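Utadthorpe Community Workshop
Guidance for Members: How to Label and Store Reclaimed Cable

Issued Thursday, October 23, 2008. Replaces the sheet dated April.

Purpose of this guidance

The workshop receives a steady supply of cable and wire removed from appliances, vehicles and office equipment. Much of it is fit for further use. In the past a large part was thrown away for want of a clear label, and members spent time testing lengths that had already been tested. This page sets out the procedure that all members are asked to follow when adding cable to the shared store at Ulberg Road.

The procedure applies to loose lengths, made-up leads and bundles taken out of equipment in one piece. It does not apply to mains extension leads, which must be handed to the electrical safety officer, Heather Whitcombe, and must not be placed in the store by anyone else.

What you will need

Side cutters and a pair of wire strippers
A tape measure
White cloth or paper label tape
A permanent black marker with a fine point
Reusable ties
A continuity tester
The stock book, kept on the shelf beside the door

Step 1. Confirm that the cable is dead and detached

Cable must be fully removed from its equipment before it is brought to the sorting bench. Do not sort cable that is still joined to a battery, a power supply or any item containing large capacitors. If you are in doubt, leave the item on the intake trolley with a note and speak to the duty member.

Step 2. Inspect the full length

Run the cable slowly through your fingers under the bench lamp. Look for cuts, flattened sections, hardened or sticky insulation and signs of heat. Short damaged sections may be cut out. If the damage occurs in several places, the whole length should go into the scrap metal sack.

Stripped ends may be left as they are if the strands are clean. Where the copper has turned dull or green, cut back until bright metal is reached. Should more than 80 mm be lost in this way, try the other end before going any further, as corrosion can travel a good distance beneath the insulation.

Step 3. Keep related wires together

A bundle that came out of one piece of equipment should remain one bundle unless there is a good reason to divide it. Heavy conductors and thin signal wires from the same source are far more useful to the next person when they are found together. Twisted pairs must not be untwisted.

Gather the wires at a point where they lie side by side and fasten them with a reusable tie. The tie should be firm enough to hold the bundle but should not bite into the insulation.

Step 4. Write and attach the label

Write the label before it is attached. It should show what the cable was used for, its length if measured, and your initials. The agreed short forms are listed inside the front cover of the stock book; please do not invent new ones. Wrap the tape once around the bundle and press the two ends together to form a flag. Where there is no room for a flag, the tape may be wound around the wires, with the most important words placed first.

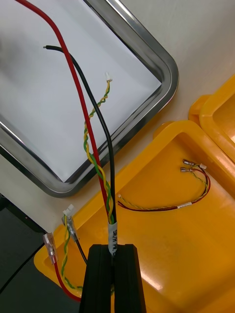
Allow the ink to dry before handling. Labels in pencil or ballpoint fade within a season and will be returned to the member concerned.

Step 5. Test for continuity

Test each conductor from end to end. Flex the cable gently during the test, particularly near the ends, where hidden breaks are most common. Record a pass in the stock book by means of a tick, and a failure by means of a cross and the colour of the conductor at fault. A bundle with one failed conductor may still be stored, provided that the fault is written on the label.

Step 6. Coil the cable

Lengths of more than 1000 mm should be coiled. Use a loose over-and-under coil so that the cable lies flat and does not kink when it is drawn out. Do not wind cable around the hand and elbow. Shorter pieces may be laid straight or folded once.

Stiff or heavy cable should be given a wider coil. Secure each coil with two ties placed opposite one another.

Step 7. Place the cable in the store

Cable is stored in plastic bins sorted by use. Bins should be filled no higher than the rim — an overfull bin cannot be stacked safely. Wipe out a bin with a damp cloth and dry it before first use, and do not fix adhesive labels to the inside walls.

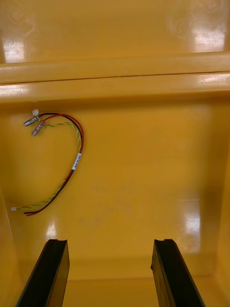

Yellow plastic bin, interior.

Each bin is checked on a rota drawn up by Tane Pomare. Items that have lost their labels are returned to the sorting bench and treated as new arrivals from Step 1.

Borrowing and taking cable

Members may take up to 10 items in any one month without charge. Sign the stock book and cross through the entry. Larger requests should be made in writing to Mohcine Farouk and will normally be answered within 7 days.

Questions on this guidance may be left in the message book at the front desk.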